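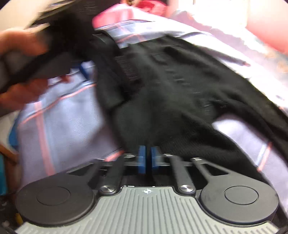 About Junley

Junley is a small software company. We make one product, a log search tool for teams that run their own servers, and we have been working on it for 10 years. The office is in Flatbridge, on the second floor over a print shop, and a few of us work from home in Sandcombe.

What the tool does

Junley reads plain text log files and lets you search them with patterns. You can type a pattern by hand, or you can paste in a few lines you want to match and a few you don't, and the editor will suggest one. Saved patterns are stored as text files, one per pattern, so they can go into version control with the rest of your code.

The search engine underneath is called Pichon. We wrote it after our first version kept locking up on nested repeats. Pichon doesn't support backreferences. It does support named groups, Unicode classes and lookahead of fixed length. Search time grows in line with the size of the file, and a bad pattern can't take down the machine it runs on.

How we work

There are 14 of us. Nine write code, three answer support mail, and two look after billing and the office. Everyone takes a turn on support, including the people who wrote the parser. We release on the first working day of every other month. A bug that gives a wrong match gets its own release as soon as the fix passes the tests.

The test suite has 1,909 patterns in it at the moment. Most of them came from customers, with host names and account numbers taken out. If you send us a pattern that breaks something, we will ask whether we can add it.
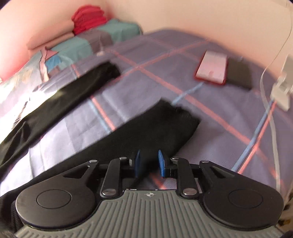 Flatbridge Freight wrote to us that the pattern editor saved them from rewriting their alert rules when they changed log formats, though they would still like a dark theme and a shorter manual. The dark theme is on the list for October. The manual is 78 pages and will probably stay near that length, but the index has been redone.

Licenses and source

Pichon is open source and free to use in your own programs. The Junley editor and the server package are paid, with a yearly license for each server and no limit on users. Schools and registered charities get the server package at no cost. If a license lapses, searching still works and updates stop.

We have no outside investors. The company is owned by the people who work here.

Contact

Support mail is read from 8 a.m. to 5 p.m. on working days. Please include your version number and, if you can, the pattern and a line of the log it should have matched. For billing questions, put your license number in the subject line. Open positions are listed on the jobs page.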